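To: Kiltetti Building supply list
From: Supply Office, Zenar Administrative Services
Subject: Re: Rubber bands in the mailroom

The Supply Office thanks the Martens unit for its message, which is quoted in part below.

> Our unit returned a bundle of used rubber bands on Thursday and found no
> instructions at the sorting table. Are the bands still to be separated by
> color, and may we put them directly into the bins? We would also like to
> know if the 8-inch size can be ordered again.

Bands returned from any unit are to be placed on the wooden sorting table and separated by color before they go into a bin. Orange bands are used for outgoing bundles and green bands for interoffice mail. Units are asked not to put mixed handfuls directly into the blue bin or the yellow bin, as these must then be emptied and sorted a second time.

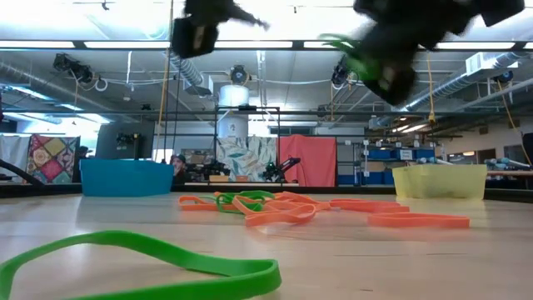
Bands that are cracked, knotted or marked with ink should be discarded at the unit and not returned. Tangled bands in good condition are accepted, although it is appreciated when they are pulled apart beforehand.

With regard to ordering, the 8-inch size remains available under stock number 988 in the Rendero catalog. Requests received by 3 p.m. are filled the next working day. Each unit may request up to five bags per month. Larger quantities require the signature of the unit head on the standard form.

Instructions will be posted at the sorting table this month. Further questions may be sent to this list.

Supply Office
Zenar Administrative Services
Kiltetti Building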